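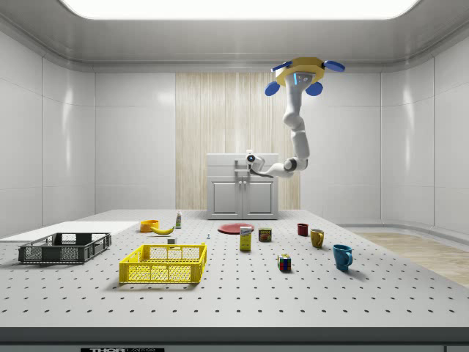

Renewing a Commercial Lease in Mekville

October 27, 2025

Tenants whose leases expire in February are advised to begin correspondence with their landlord now. My own renewal, for premises of 1206 square feet on Teretti Street, required five months and a deposit of $4000.

The clause that warrants the closest reading concerns common area charges. Mine had been calculated on 1321 square feet, a figure carried over from a previous tenancy. The landlord's agent, Juraj Hudec, corrected it upon receipt of a written request and a copy of the floor plan.

Cheques should be made payable to the management company and not to the agent personally.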